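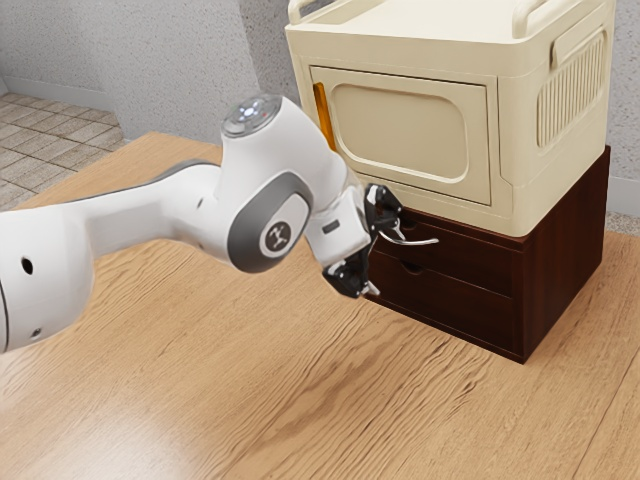 4.2 What the perception module does with views it can't use

Most of my time on Yimyam went into the part I thought would take a weekend. The planner (Dridis, see Section 3) was already behaving itself by then. Give it a decent handle pose and it would work out a path for the arm and a sensible way to close the fingers, and I had stopped worrying about it. What I hadn't thought hard enough about was the step before, where Yimyam looks at a rendered view and decides whether there's a handle in it at all.

My first version always gave an answer. It took a picture, scored every patch against a small bank of handle and notch features, and passed on whatever scored highest. On a view with a drawer in it that works nicely, as a thin bright curve against dark wood is a pretty easy thing to find. On a view with no drawer in it, the highest score is still the highest score, and off it goes to Dridis with a pose attached. Dridis trusts what it's given (my fault, I wrote it that way) and starts planning a reach.

Ratree Inthanon spotted this before I did. She was going through the planner logs for something else and asked why the arm kept being offered targets at floor height. I said it wasn't. She sent me the log lines. It was!

So we went back through the simulated set, which has 2,919 rendered views, and pulled out 300 that contained nothing but surfaces. No drawers, no arm, no objects. Figure 7 is one of them, and it became my favourite test view because it manages to be awkward in several ways at once. 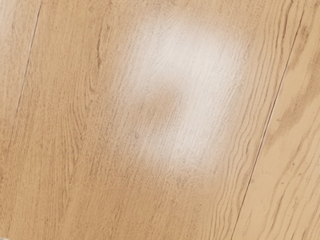 Figure 7. A surface-only view from the simulated set: plank flooring with two diagonal seams and a patch of glare. The correct output is "no target".

Three things in views like this upset the old scorer. The seams are long, thin and dark, and to an edge detector they look a lot like the gap along the top of a drawer front. The glare is bright with soft sides, and a washed-out patch next to normal tan gives you a strong change in brightness with no object behind it. Then there's the grain. I'd assumed wood grain would average out, but the oval loop in the upper left of the centre plank is a closed curve, and closed curves were worth extra points in my scoring because finger notches are curved too. I took those extra points out the same afternoon.

The fix has two parts and neither is clever. First, the scorer now has a floor under it (sorry), a minimum score below which it must return "no target" and hand control back. Second, a candidate has to show some depth. A handle sticks out from the face of the drawer, so the depth channel ought to show a step between the metal and the wood. Grain has no step, and neither does a reflection. A seam can show a tiny one if the renderer models the groove, and I set the threshold above that.

The depth check costs very little. We already had the channel, we just weren't reading it at this stage. If I were starting again I'd run it first and only bother with the appearance features on whatever survived.

One snag is worth mentioning for anybody who wants to do the same. When the gripper is right up at the handle, the finger covers part of the metal and the depth step you measure may be the finger's own. We mask the arm out using the joint angles before looking for steps, with a small margin added. Make that margin too big and it swallows the handle as well - I did this for most of August and blamed the features.

I also changed what happens after a "no target". The old controller treated an empty answer as an error and stopped the run. Vavel, our run manager, now treats it as ordinary news: it asks for another view, and only gives up after 7 empty ones in a row. The number came from trying a few and picking the one that annoyed us least, so please don't read any theory into it.

Ratree argued for keeping the surface-only views as a fixed test that runs on every change to the scorer, and she was right. They're quick to run and quick to read - any pose at all coming out of them is a mistake. We keep them in Plamness alongside the drawer views, tagged separately so that they don't get mixed into the reach tests in Section 5.

Last updated: August
14 shares | 3 comments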